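Projects > Student Teams > Interviews

Two arms, one bin: the Skiter team on its block-sorting project

Last updated: July

The student group behind Skiter did not start with two arms. The first proposal, written for the Clastetti design course, asked for a single arm and a conveyor. The conveyor was dropped in the first month. "It solved the easy part," the team lead said. "Feeding blocks on a belt means the arm always sees them at the same pose. We wanted them lying any way they liked."

The task is now fixed. Toy building blocks go into a pink bin and come out of it, and either arm may be asked to do the work. The students lay a tape grid on the table by hand and use the cells to record start positions.

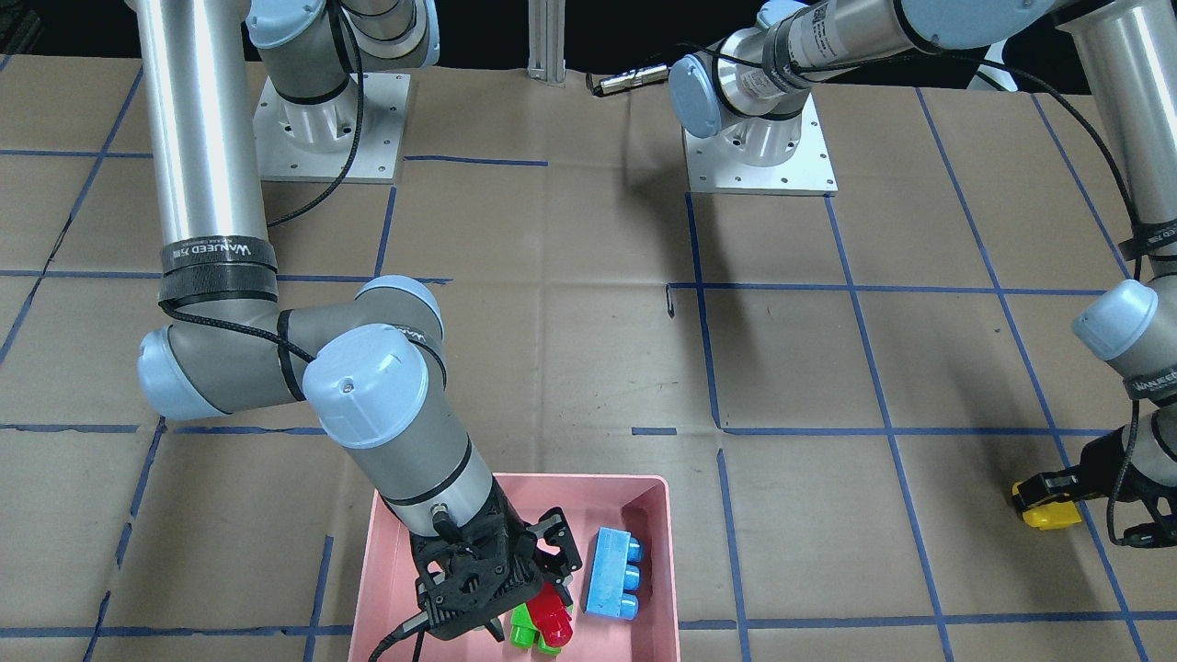

"The bin walls cost us more time than the blocks," the team lead said. "On a flat table the fingers can come in from any side. Inside a bin there are four directions you have to rule out first, and two blocks in a corner rule out more." The planner was rewritten twice for this reason. The current version, which the students call Fimitz, picks an approach angle before it picks a block.

The group has logged 700 attempts this term. Of these, 498 were scored as clean, meaning the block was picked and released without a second try. The remainder are sorted by cause. Poor finger placement is the largest group, followed by contact with the bin rim.

The software lead, a third-year student, handles the wrist view. She described the color problem in plain terms. "Blue tape was what the lab had. Then we have blue blocks. To a person they are different blues. To a threshold they are close enough to cause trouble when the light changes."

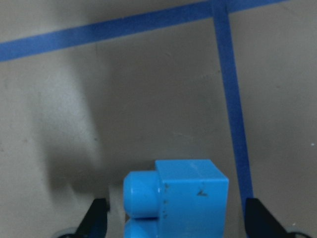
Her fix was to stop relying on color alone. The detector now checks for studs and for a straight edge of the right length - tape has the edge but not the studs. She also raised the matter of shadow. "The arm shades its own work. You can add lamps, but then you get highlights on the plastic. We left the lamps where they were and trained on the shadows."

Coordination between the arms is handled by a simple rule. The space over the bin belongs to one arm at a time, and the other must stop 20 millimeters outside the rim until it is released. The rule is slow. The team lead wants to replace it with a shared schedule, and the two of them disagree on whether that can be done before the Singhal student meet.

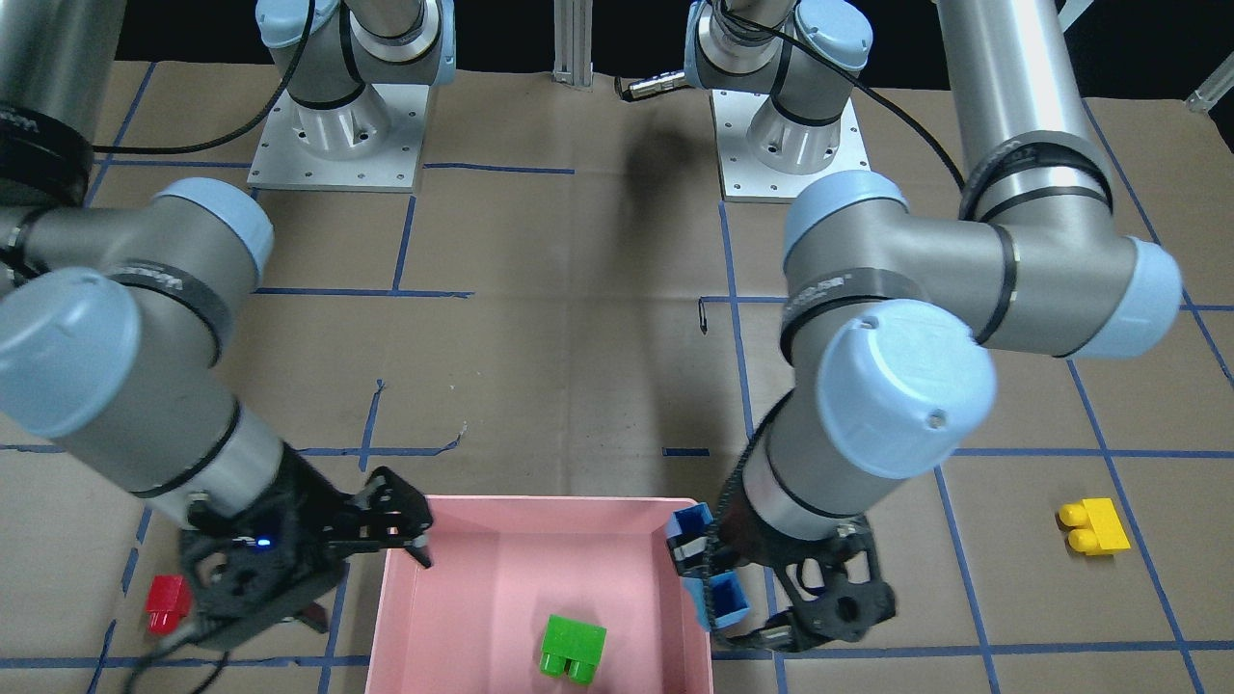 Both grippers at the bin, with the green block inside.

"My view is that we keep the lock and tune the speeds," the software lead said. "A schedule fails in ways that are hard to read from a log." The team lead's answer was that the lock hides timing faults that will come back later - he expects to test both versions on the same set of start positions and keep the one with fewer stops.

New members are taken at the start of each term. No robotics course is required, but applicants should be able to read a wiring diagram and write a short test report.

2 comments
Shares: 20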